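Re: [allotments-list] water bill, October 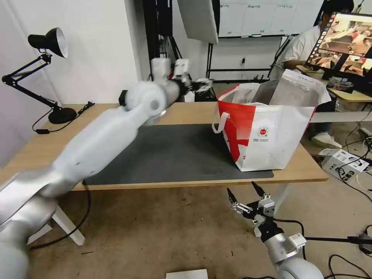

ok so had a proper look at the bill last night. 3,541 litres over what we used in the same quarter last year, and it isnt the tap by the sheds, I turned that off myself.

Sosina Abdella wrote:
> Has anyone checked the trough at the Frandsen end? The ball valve
> was sticking in spring and I don't think it ever got replaced.
> Also who is paying the extra? Plot 138 is empty so thats one less
> to split it between.

Went down at 7 this morning. Valve is sticking, yes. Bit of string round it for now, please dont untie it!! New one ordered, 2 washers with it.

Cost - extra comes to £208 for the whole site. Suggest we take it out of the seed money and not go round knocking on sheds. Shout if you object. Silence = yes.

Hoses: off when you leave. Even if your only going for a cup of tea.

Still need someone with a van for the manure run. Mine failed its MOT.

Perrine

Comments

leekman: fine by me re seed money

Sosina Abdella: No objection. Can we get a lid for the trough while we're at it, there was a drowned pigeon in it in August

plot9: have van, can do mornings only

Recent on this list
- Manure run, who wants what
- Blight at the Frandsen end
- Found: one glove, left
- Gate code AGAIN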